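**November, bench 2, after lunch**

Divided tray and the first snack bag, set out on the white board.

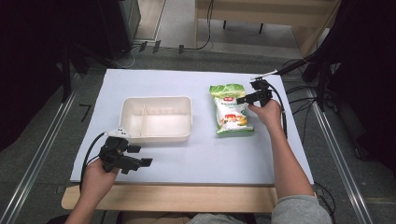 *Cream tray, still empty, with the green-and-white bag to its right.*

Really happy with this tray! I went through the whole Homus box looking for something shallow with rounded corners and a divider, and this one was right at the bottom under the lids. The divider makes one side a bit narrower than the other, which I like more than an even split (the bags can go in the wide side and the small stuff gets the narrow one). The rim flares out a little too, so there's something to get hold of when the tray is full.

One gripe: cream on white is hard to see at a glance. Panya wants to try a darker board. I'd keep the white one for now and put a strip of colored tape along the rim, but let's do both and compare.

The bags are great to work with. They crackle, they slide, they never lie the same way twice, and the bright green seals tell you right away which way the thing is turned. Lots of shine on the film, so I've asked Wichai if we can swing the desk lamp to the other side.

Plan for the rest of the afternoon:

- bag into the wide side, 20 rounds, seal end first
- same again with the bag starting crosswise
- swap in a fresh bag after every 4 rounds, the creases build up fast
- write down which corner it gets picked up by

Somkiat, the spare bags are on the shelf by the sink. Please don't eat them until we've finished the crosswise set!! The opened one is fair game.

Still need to find a second tray the same size. Radymyr thinks there's one in the Flustar crate, will look at 4.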